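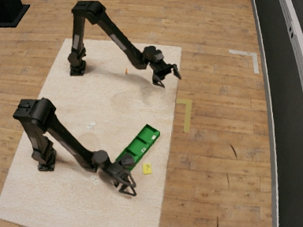 4. Laying the floor

Read section 3 first if the boards are still in the van. They need to sit in the room before you start, flat, in the unopened packs, up to 300 minutes on a warm day. Longer in November. Do not stand packs on end.

Tools: tapping block, pull bar, pencil, square, fine saw, spacers (in the bag marked Merau), knee pads. A second saw blade helps.

CAUTION: Switch off underfloor heating before you begin. Leave it off until 4.6 is done.

4.1 Check the subfloor

1. Vacuum. Then vacuum again, corners too.
2. Lay a straightedge across the floor, both directions. Mark every dip with pencil.
3. Fill dips with Bekley leveling compound. Mix per the tub. Don't add extra water.
4. Let it cure fully. Sand high spots.
5. Vacuum again.

Note: old glue ridges count as high spots. Scrape them.

4.2 Underlay

1. Roll out with the printed side up, at right angles to the way the boards will run.
2. Butt the edges. No overlaps.
3. Tape the seams. Fludurano tape only, duct tape creeps and leaves a ridge.
4. Trim at the walls with a knife.

Do one strip at a time if the room is small, otherwise you end up walking on it and it tears.

4.3 First row

1. Pick the longest straight wall. Boards look best running toward the window but it's your floor.
2. Measure the room width and divide by the board width. If the last row comes out as a sliver, rip the first row down to even it out.
3. Saw the tongue off the wall side of the first row.
4. Set spacers against the wall, one at each board end and one in the middle.
5. Click the short ends together. Angle in, press down. If it needs force its not lined up, lift and try again.
6. Sight down the row. Must be dead straight. Everything after follows it.

CAUTION: Never hit a board directly with a hammer. Block first, every time.

4.4 The other rows

1. Start row two with the offcut from row one, as long as it is more than 300 mm. Shorter than that, cut a new board.
2. Stagger the end joints by at least 300 mm from the row before.
3. Angle the long edge in, slide to meet the end joint, press down, tap closed.
4. Mix boards from 4 packs as you go. Color varies from pack to pack and a patch of one shade shows up badly under a lamp.
5. Check for gaps after each row. Raking light from a flashlight works well.
6. Damaged edge? Set the board aside for cuts, dont use it whole.

Doorways: undercut the door frame with the saw flat on a scrap of board plus underlay. Slide the board under. Leave the expansion gap inside, where it won't be seen.

Pipes: drill the hole 20 mm wider than the pipe, cut a wedge out behind, glue the wedge back in. Fung collars cover the hole. Sold in pairs.

4.5 Last row

1. Lay a board exactly on top of the last full row.
2. Use a scrap against the wall as a guide and draw the cut line. Allow for spacers.
3. Saw, fit, draw in with the pull bar.
4. Stuck? Loosen the row before by lifting it slightly, then refit both together.

4.6 Finishing

1. Pull all spacers. Look behind the radiator, one always gets left there.
2. Fix baseboards to the wall, never to the floor.
3. Fit thresholds.
4. Felt pads under chair and table legs.
5. Heating back on at the lowest setting. Raise it a little each day over 6 days.

Note: no wet mopping. Damp cloth, wrung out hard. Steam cleaners void the waranty.

Spare boards: keep one full pack, flat, somewhere dry. Order code for matching boards is 720 plus the shade letter on the pack label. Write the letter inside the back cover before you throw the labels out.

Missing parts or a bad pack: contact Pei-shan Chow at the parts desk, with the pack label and a photo of the fault. Stop laying until you hear back. Boards already cut can't be exchanged.

Next: section 5, stairs and nosings.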